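Mietroboter zum Ausprobieren: mein Tag mit dem Pultik-Paket

So, jetzt komme ich endlich dazu, von meinem Testtag bei Stidimville zu erzählen! Ein paar von euch hatten ja nach dem letzten Beitrag gefragt, ob ich mir das Angebot mal genauer ansehe, und ja, ich war da (mit dem Zug, zweimal umsteigen, reden wir nicht drüber).

Falls ihr das Angebot nicht kennt: Stidimville vermietet unter dem Namen Pultik einen zweiarmigen Roboter samt Einrichtung und Betreuung, tageweise oder gleich für einen ganzen Monat. Gedacht ist das für kleine Werkstätten und Labore, die erst mal herausfinden wollen, ob sich so etwas bei ihnen überhaupt lohnt. Der Testtag bei denen im Haus kostet 800 Euro, der Monat liegt bei über 2000. Bei uns im Verein wird seit Januar darüber gestritten, und ich hatte mich freiwillig gemeldet. Also gut, ich war neugierig.

Betreut hat mich Nelly Guzmán, die eine Engelsgeduld hat. Am Vormittag ging es um die Bedienung, also Not-Halt, Freigabe, Grundstellung, und dann durfte ich ziemlich bald selbst ran. Wir haben mit kleinen, flachen schwarzen Teilen auf einem weißen Tisch gearbeitet. Klingt öde, ist aber gemein, denn flache Sachen liegen satt auf und die Finger müssen genau an die Kante. Ich hätte mir die Aufgabe jedenfalls leichter vorgestellt!

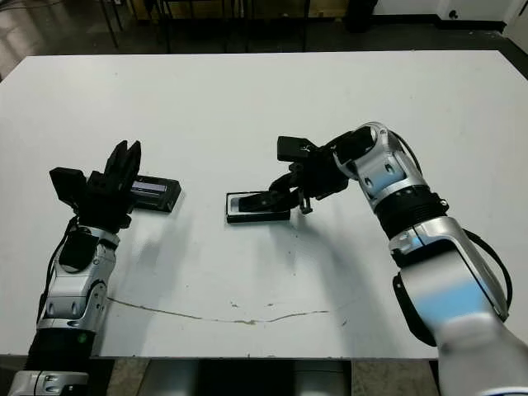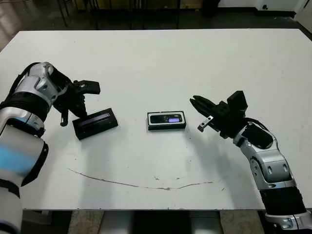

Zwei Arme, zwei flache Teile und ein Tisch, der schon einiges mitgemacht hat.
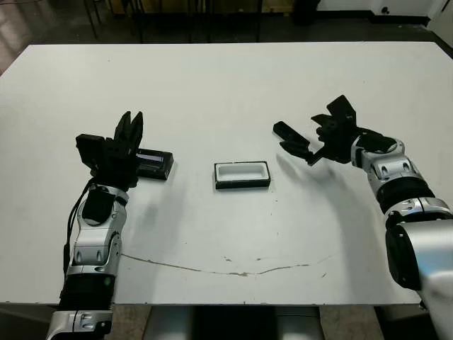
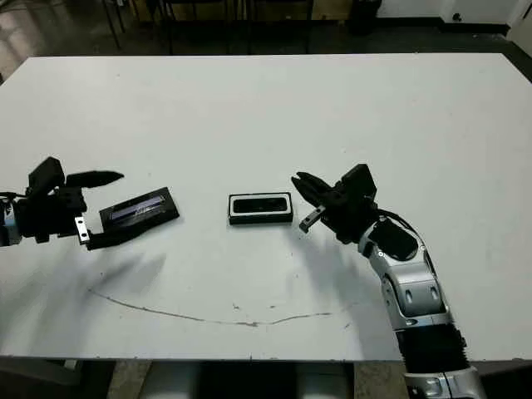
Kann man den Roboter auch ohne Programmierkenntnisse mieten?
Für den Testtag braucht man keine, weil die Betreuung die Abläufe vorbereitet. Wer das Gerät einen Monat lang bei sich stehen hat, sollte aber jemanden im Team haben, der sich in die Software einarbeiten mag.

Diese Software heißt Prellavton und ist für mich der Schwachpunkt im Paket. Die Grundfunktionen findet man schnell, aber sobald man einen gespeicherten Ablauf ändern will, klickt man sich durch Untermenüs, die alle gleich aussehen. Yhon Usuga aus unserem Verein hatte das schon vorher geunkt, und ich muss ihm leider recht geben. Das Handbuch ist dafür richtig gut — mit Stichwortverzeichnis, dass es so was noch gibt!

Gefallen hat mir, wie offen sie über Grenzen reden. Ich habe gefragt, ob das Ding unsere Ersatzteile sortieren könnte, und bekam keine Verkaufsrede, sondern die Gegenfrage, wie unterschiedlich die Teile sind und wer sie bisher sortiert. Danach war mir klar, dass wir unsere Kisten erst mal selbst in Ordnung bringen müssen.

Was mich gestört hat: Im Preis für den Monat ist die Anlieferung nicht drin, und das steht im Angebot erst ganz hinten. Außerdem ist die Hotline nur vormittags besetzt, ab 10 Uhr. Für einen Verein, der sich abends trifft, ist das unpraktisch — da müssten sie nachbessern.

Den Testtag würde ich wieder buchen, den Monat vorerst nicht. Yhon will jetzt noch ein Gegenangebot von Mazandarani einholen, und sobald das da ist, schreibe ich euch, was drinsteht.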